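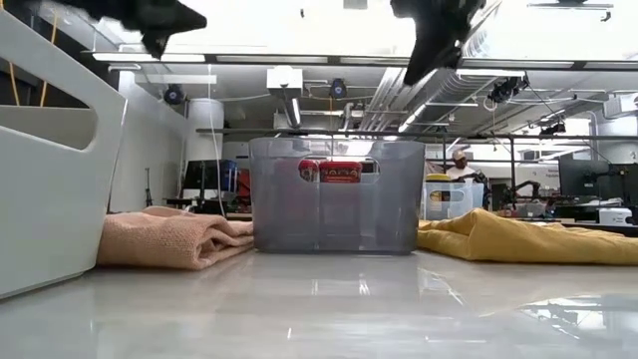
글 | 표준협력팀 편집담당
최종 업데이트: 11월 11일

양팔 로봇이 수납함과 직물을 다루는 작업에서 어디까지를 '완료'로 인정할 것인가. 작업대 위에 무엇을 두어도 되고 무엇을 두어서는 안 되는가. 로봇 작업 품질 지침을 운영하는 스콕시데(Skokside)의 음와주마 루게말리라(Mwajuma Rugemalira) 작업기준 책임자를 만나, 지난 3월부터 시행 중인 개정 지침의 내용과 현장 적용 상황을 들었다. 인터뷰는 연구동 회의실과 작업 구역에서 두 차례로 나누어 진행하였다.

루게말리라 책임자는 개정의 출발점을 기록의 불일치에서 찾았다. 종전 지침은 9개 조항으로 이루어져 있었고, 대부분 비상정지와 출입 통제에 관한 내용이었다. 작업 자체의 기준은 각 조의 관행에 맡겨져 있었다.

"같은 '천 개기' 작업인데 어떤 조는 두 번 접힌 상태를 완료로 보았고, 다른 조는 모서리가 맞아야 완료로 적었습니다. 기록이 쌓인 뒤에 이를 다시 맞추려니 4,000건을 처음부터 검토해야 했습니다. 그 작업을 마치고 나서 지침을 새로 쓰기로 결정하였습니다."

개정 지침은 29개 조항으로 늘어났다. 안전에 관한 장은 거의 그대로 두고, 작업대 준비, 물체의 초기 배치, 완료 판정, 중단과 재개, 기록 작성에 관한 장을 신설하였다. 초안 작성에는 협력기관인 프로브우드(Provwood)의 공정관리 담당자들이 참여하였다.

작업대 준비에 관한 장은 분량이 가장 많다. 시작 전에는 해당 작업에 쓰이는 물체만 작업대에 올린다. 손잡이 구멍이 있는 플라스틱 통과 접힌 천처럼 성질이 다른 물체를 함께 쓸 때에는 각각의 시작 상태를 따로 적는다. 통은 바로 세웠는지 눕혔는지, 천은 접힌 상태인지 펼친 상태인지를 정해진 용어로 기재하도록 하였다.

용어를 통일하는 과정에서는 이견도 있었다. 루게말리라 책임자는 '정돈됨'이라는 표현을 예로 들었다. "현장에서는 편리한 말입니다. 그런데 천이 접혀 있고 가장자리가 조금 말려 올라간 상태를 두고 정돈되었다고 하는 사람과 그렇지 않다고 하는 사람이 나뉩니다. 판정하는 사람에 따라 결과가 달라지는 말은 모두 삭제하였습니다." 삭제된 표현은 지침 부록에 대체 용어와 함께 실려 있다.

반투명 용기에 대한 조항도 새로 들어갔다. 벽면 너머로 내용물의 색이 비치는 용기는 불투명한 용기와 같은 방식으로 기록할 수 없다는 것이 그의 설명이다. "비어 있는 통인지 아닌지를 위에서만 확인하고 넘어가는 경우가 있었습니다. 지금은 용기를 쓰는 작업이라면 시작 전에 내부를 직접 확인하고, 뒤쪽에 놓인 물체가 비쳐 보이는 경우에는 그 사실을 비고란에 적습니다. 나중에 기록만 보는 검토자는 현장에 있던 사람이 아니기 때문입니다."

광택이 있는 작업대 표면도 논의 대상이었다. 천장 조명이 표면에 비치면 물체의 윤곽을 판독하기 어려워지는 경우가 있어, 일부 참여기관은 무광 덮개를 의무화하자는 의견을 냈다. 최종안은 덮개를 권고 사항으로 두고, 조명 조건의 기재를 의무로 하는 선에서 정리되었다.

"실제 사용 환경의 탁자는 대부분 무광이 아닙니다. 조건을 지나치게 깨끗하게 만들면 지침을 지키기는 쉬워지지만 기록의 쓸모가 줄어듭니다. 이 점은 프로브우드 쪽과 의견이 갈렸고, 다음 개정 때 다시 다루기로 하였습니다."

그리퍼의 대기 위치에 관한 조항은 안전과 품질 양쪽에 걸쳐 있다. 지침은 작업을 시작하거나 마칠 때 두 그리퍼를 물체 위쪽의 정해진 높이에 두도록 하고, 손가락 끝이 물체나 작업대에 닿은 상태에서 사람이 손을 넣는 것을 금지한다. 물체를 다시 놓아야 할 때에는 동작을 정지시키고 정지 상태를 구두로 확인한 다음에 접근한다. 두 사람이 근무하는 조에서는 확인을 요청한 사람과 응답한 사람을 모두 기록한다.

케이블 정리 역시 종전에는 권고였으나 의무로 바뀌었다. 로봇의 가동 범위 안으로 늘어지는 전선은 작업 전에 고정하고, 고정할 수 없는 전선은 위치를 점검표에 표시한다. 루게말리라 책임자는 이 조항에 대한 문의가 가장 많았다고 전하였다. "가동 범위의 경계를 어디로 볼 것인지 묻는 분이 많습니다. 지침은 팔이 완전히 뻗은 상태를 기준으로 합니다. 그날 예정된 동작만을 기준으로 삼아서는 안 됩니다."

한 공간에서 여러 작업 구역을 동시에 운영하는 경우의 기준도 마련되었다. 각 구역의 담당자는 자기 구역의 장비에 대해서만 정지 해제 권한을 가지며, 비상정지는 소속과 관계없이 누구나 누를 수 있다. 인접 구역의 물체를 빌려 쓸 때에는 양쪽 기록에 모두 남겨야 한다. 비슷한 통과 뚜껑이 여러 구역에서 쓰이다 보니 물체 번호가 섞이는 일이 있었다고 한다.

완료 판정은 작업 담당자와 검토자가 따로 한다. 두 판정이 일치하지 않는 기록은 삭제하지 않고 '판정 불일치'로 분류하여 보존한다. 개정 전에는 불일치 기록을 담당자가 임의로 정리하는 것이 가능하였다. 시행 이후 조별 판정 일치율이 90퍼센트에 미치지 못하면 해당 조는 용어 교육을 다시 받는다.

이 기준이 현장에 부담을 주지 않느냐는 질문에 그는 부담이 있다고 답하였다. "점검표를 채우는 시간이 늘었습니다. 초기에는 작업보다 기록에 시간이 더 걸린다는 의견도 접수되었고, 그 지적은 타당했습니다. 그래서 반복 작업에 한해 첫 회의 기재 내용을 이어 쓸 수 있도록 했습니다. 다만 물체가 하나라도 바뀌면 새로 작성해야 합니다."

중단된 작업의 처리에 대해서는 보다 단호하였다. 천이 미끄러지거나 용기가 넘어져 작업을 계속할 수 없게 된 경우, 담당자가 물체를 되돌려 놓고 같은 기록을 이어가는 것은 허용되지 않는다. 중단 시점까지를 하나의 기록으로 마감하고, 재배치 이후는 별도의 기록으로 시작한다.

"실패한 기록을 남기는 일에 현장의 저항이 없지 않습니다. 성과표에 좋지 않게 보일 것을 염려하는 것입니다. 그래서 중단 건수를 개인 평가에 사용하지 못하도록 하는 조항을 함께 넣었습니다. 이 조항이 없었다면 앞의 조항은 지켜지지 않았을 것입니다."

현재 지침은 스콕시데와 프로브우드의 작업 구역에 적용되고 있으며, 니야므웨야(Nyamweya)가 자체 시설에 맞춘 적용안을 검토하고 있다. 점검표 관리 도구인 테빅(Tevik)에는 개정 용어가 반영되어, 삭제된 표현을 입력하면 대체 용어를 선택하도록 되어 있다.

다음 개정의 과제로 루게말리라 책임자는 직물 상태의 세부 구분을 들었다. 현행 지침은 접힌 천과 펼친 천, 뭉친 천을 구분하지만, 접힌 상태에서 한쪽만 들뜬 경우나 접힌 부분이 용기에 닿아 있는 경우를 적을 용어가 부족하다. 그는 참여기관에 사례 제출을 요청해 둔 상태라고 밝혔다.

"직조가 거친 천과 매끄러운 천은 같은 방법으로 접어도 결과가 다릅니다. 재질을 기재 항목에 넣을 것인지, 아니면 물체 번호로 대신할 것인지 아직 정하지 못했습니다. 제출된 사례를 본 뒤에 실무 회의에서 결정할 예정입니다."

지침 전문과 부록의 용어표는 참여기관 담당자를 통해 열람할 수 있다. 조항 해석에 관한 질의는 서면으로 접수하며, 회신 내용은 다음 개정본의 해설에 수록된다.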